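# Clukero Suture Practice Set

Supplied by Sutanto Teaching Supplies, Uvuvbridge. Page last revised July 2020.

The Clukero set is a boxed collection of instruments and thread for people learning to close wounds by hand. It is sold to veterinary schools, nursing departments and hospital skills rooms, and to individual students who want to carry on at home after a taught session. The instruments are full size and full weight. They are for practice only and must not be used on patients or live animals.

The set replaces the older Clalimby roll, which we stopped making in June. Parts from the two are interchangeable except for the scalpel handle, which now takes a number 3 blade fitting only.

## What is in the box

- Needle holder, 15 cm, with ratchet
- Toothed dissecting forceps, 13 cm
- Suture scissors, straight, blunt ends
- Scalpel handle (blades sold separately)
- Mixed practice thread on curved needles
- Cutting board with two clamps
- Needle disposal tub with locking lid
- Printed guide, spiral bound

The case is a zipped clamshell with elastic loops. The loops are numbered to match the guide, so a missing instrument is easy to spot at the end of a class.

## Instruments

All the metal parts are stainless steel with a matt finish. We moved away from polished steel after complaints of glare under bench lamps. The needle holder has a cross-cut jaw that grips a small needle without letting it roll. New ratchets are stiff. Open and close them a few times before the first session and put a drop of instrument oil on the joint.

The forceps have one tooth on one side and two on the other. Learners tend to squeeze too hard with these. The guide has a page on holding them like a pencil and lifting the edge of the wound only as far as needed to see where the needle is going.

The scissors are right-handed. A left-handed pair and a left-handed needle holder can be swapped in at no charge if you say so when ordering. We can't swap them once the case has been opened.

## Thread

Each pack holds braided and single-strand thread in three thicknesses. Braided thread is easier to knot and is the one to start with. Single-strand thread slides better through the material but springs back, and knots tied in it need an extra throw to hold. Colours are black and blue. We don't supply dissolving thread with this set.

Thread is marked "not sterile" on every sachet. Please leave it in the sachet until it is wanted, as loose needles are the main cause of small injuries in skills rooms.

## What to practise on

The board and clamps will take most materials up to 3 cm thick. Foam and silicone pads are clean and can be stored in a drawer, and they are good for learning hand positions. They don't behave much like the real thing, though. Silicone tears in a straight line when pulled, and foam gives no resistance at all. For anything past the first few lessons we suggest tissue from a butcher, kept chilled and used the same day.

Pig's trotters and belly with the skin on are the usual choices for skin work. Chicken thighs are cheap and good for finer thread. Check your department's rules on animal tissue before you order any, and agree beforehand who is taking away the waste.
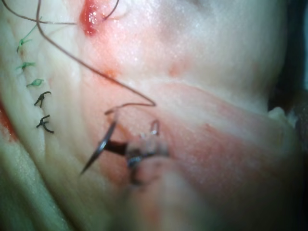 Interrupted stitches are taught first. Each one is tied and cut separately, so a bad one can be taken out and done again without losing the rest. The guide works through these on pages 4 to 9, then moves on to the simple continuous stitch, the vertical mattress and the buried stitch. Urs Plattner wrote the text and drew the diagrams. They are line drawings, printed large enough to read from a bench with the book propped open.

A stitch should bring the edges together and no more. If the edges pucker, it is too tight. Place the needle square to the surface, turn the wrist to follow the curve, and take the same depth on both sides. Lay the knots to one side of the line. Trim the ends to 5 mm for skin.

## Cleaning and storage

Rinse the instruments in cold water straight after use, then wash in warm water with a mild detergent and a soft brush. Open all the joints. Dry with a lint-free cloth and leave on a rack overnight before putting them back in the case. Don't use bleach. The steel will go through an autoclave but the case, the board clamps and the tub lid will not.

The cutting board can be scrubbed with hot water. Replace it when the grooves no longer come clean. Spare boards are listed below.

## Sizes and ordering

| Code | Item | Notes |
|---|---|---|
| 217 | Clukero set, single | One learner |
| 217-L | Clukero set, single, left-handed | Swapped holder and scissors |
| 849 | Clukero class crate | 10 sets, 2 spare needle holders |
| 849-T | Thread refill for class crate | Mixed, not sterile |
| 217-B | Spare cutting board | Clamps not included |

Scalpel blades are sold only to colleges, hospitals and practices with an account. The person signing for them must be over 18. Class crates go out on a pallet and need a ground-floor delivery point.

## Returns and repairs

Unopened sets can be returned within 30 days. Opened sets can't be returned unless something is faulty. Needle holders with a slipping ratchet are repaired free for two years. Send the instrument clean and dry, in a rigid box, with a note of the set number, which is printed inside the lid of the case.

Repairs and account questions go to Sandrine Chevalier at the Uvuvbridge office. Replacement copies of the guide are posted free to anyone with a set number.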